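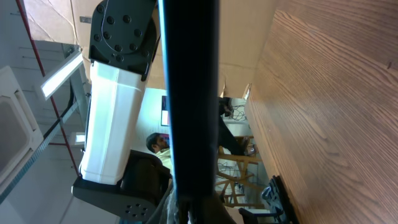
A wooden tabletop with long, wavy grain lines.

Wood moves across the grain far more than it moves along it. A tabletop built from solid boards will widen in humid months and narrow once the heating comes on, and the joinery has to allow for both.

At the Sturcombe shop, Octavian Pîrvu fixes his tops with slotted brackets. The center screw is tight. The outer screws sit in slots cut across the grain, with 2 mm of play on each side. He stopped gluing tops to their aprons after a batch of 20 tables sold through Brandão came back with cracks near the ends.

Boards now rest in the shop for eight weeks before planing. Pîrvu checks moisture content every Monday with a pin meter and rejects anything still reading above 8 percent.

Finish slows the exchange of moisture but does not stop it. Both faces should get the same number of coats. A top sealed on one side only will cup, and a 40-inch panel can cup enough to rock a plate. Pîrvu oils the underside first and leaves it overnight before turning the panel.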